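Setting up your Waltitik bread proofer, part 2: first warm-up and your first dough

Right, so the box is unpacked and the feet are on (if they aren't, pop back to part 1). I've had my Waltitik since September and I've made most of the mistakes already, so these steps follow the way I do it now, with a few bits the Nundetti leaflet skips over.

1. Put the proofer on a flat worktop, well away from the hob and out of the sun. Mine lives next to the bread bin.

2. Slide the water tray into the bottom slot until it clicks. Fill it to the lower line with tap water. I overfilled mine the first time and had a soggy tea towel all evening!

3. Plug it in and hold the round button for 3 seconds. The light goes amber, then green.

Note: if the light stays amber, the lid probably isn't seated. Lift it off, turn it round and try again – it only fits one way, though it does a good job of pretending otherwise.

4. Run it empty for 2 hours with a window open. Mine gave off a warm plasticky smell which had gone by teatime.

Caution: unplug it before you touch the heating plate. It stays hot for a good while after the light goes out.

5. Now for some dough. Pick a bowl that leaves a bit of space all the way round, oil it lightly and put your dough in. I use the Jistura recipe with 67 per cent water, as it's soft but still easy to handle.

6. Set the dial to 3 for a same-day loaf. For an overnight rise I turn it right down and leave it 8 hours, then have a look before I put the kettle on.

7. When you're done, tip the tray out and dry it with a cloth. Leave the lid off overnight (the seal goes musty otherwise, and a new one from Hegde takes ages to come).

If your dough has a dry skin on top, the tray has run out of water. Top it up, and lay a damp cloth over the bowl next time. 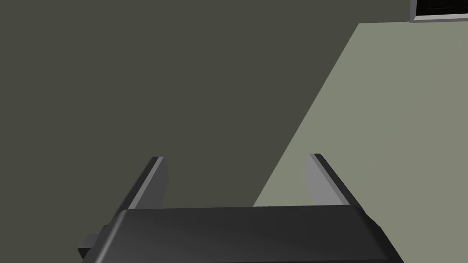 Reply from a reader: I had the dry skin problem even with a full tray, and for me it was the little vent at the back. I'd left it wide open. Half shut works much better with wholemeal, and I don't bother with the cloth any more.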